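### Recording your first batch

I wrote this section after my first week on the Celtitz kit at our Plestside bench, so it's in the order I wish I'd had.

1. Power up both arms and look at the ring lights at the bases. Mine are green when I'm good to go. If either one isn't, stop and go back to the wiring section.
2. Clamp the table covering down. A corner that lifts will ruin more takes than you'd believe!
3. Set the bin where one arm can reach it easily, and put the toy car within reach of the other.
4. Start the recorder, then drive the arms slowly through the pickup. I close the fingers on the car, wait a beat, and only then lift.
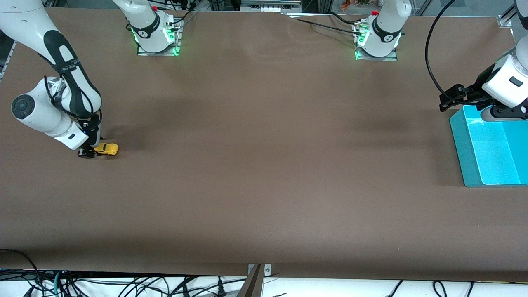
5. Save the take with a short name (I use "bawa" plus a number) and put the car somewhere new before the next one.

**Caution:** keep your hands off the table while a take is running, and keep loose cables away from the elbows.

### Checking the wrist views

Every 3 takes, stop and play them back. I know, it's boring – but I once recorded 1,062 takes for the Wurusbridge set before I noticed that one view had been lagging the whole time. Ouch.

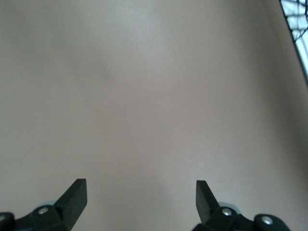

Playback is also where I decide what stays in. I look for both fingertips first, wide apart at the bottom like these, and then for the moment they start to close. Plain stretches with nothing between the fingers are fine to keep, so don't trim them out. If a take has a freeze in it, delete it and record it again.

**Note:** changed a camera mount? Record 6 fresh takes and check them all before you carry on with the old batch.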